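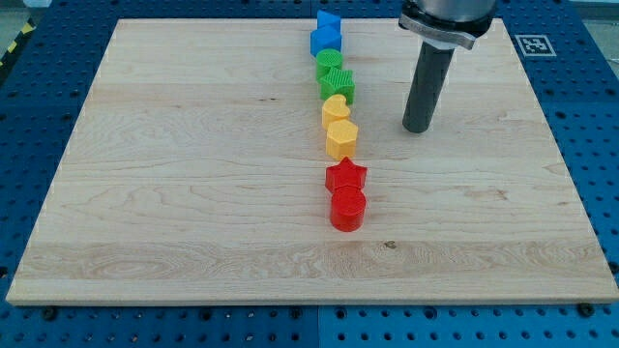

3.2 Stimulus materials

The sorting task used small plastic blocks in four colours, presented on a flat maple board. Figure 2 gives the colour-paired layout: blue, green, yellow and red, with two blocks of each colour and the red pair nearest the front edge. Within a pair the two blocks always differ in shape. Shapes recur across colours, so that a hexagonal block is found in both the blue and the yellow pair and a star in both the green and the red. A participant who sorts by shape must therefore break up the colour pairs.

The blocks were drawn by Theerawat Noiphan and printed at Drevness. Surfaces were left as printed, as sanding in the pilot made the colours look uneven. The board was not stained. Its grain and knots remain visible, and we checked in the pilot that participants did not use them as place markers (Ding and Yao, in preparation).

Figure 2. Colour-paired layout, single column. Back to front: blue triangular prism, blue hexagon, green cylinder, green star, yellow heart, yellow hexagon, red star, red cylinder.

Each participant completed 30 trials. The layout was reset by the experimenter between trials, out of the participant's view. A trial ended when the participant said "done" or when the time limit was reached. Moves were coded from video by Buppha Thepsuriya and Yutong Tian, working separately, and disagreements were settled by discussion. Trials in which a block fell off the board were coded as incomplete and left out of the analysis in Section 4.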